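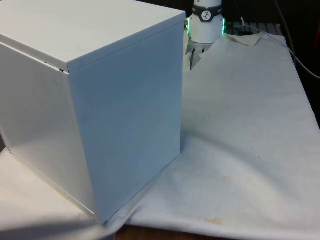 Figure 3. Closed carton with overhanging lid.

3.2 Carton geometry and moisture uptake

Moisture enters a stored carton mainly through its joints, and earlier models that treat the wall as the only path underestimate uptake in humid rooms (Brennan, 1994). We therefore measured joint length for each of the 554 cartons in the Voria set. For lidded types, the seam between lid and sides was entered as a single closed loop. Where the lid overhangs the walls slightly, as on the white box in Figure 3, the rim was measured separately from the seam. Gaps below the lid were recorded per edge, as they are seldom even on all sides.

Cartons with a glued flap (n = 183) were assigned a seam length of zero. Weights were taken in March by the second author, before conditioning. Wall permeability followed Pereyra and Coughlan (2000), with no correction for surface finish.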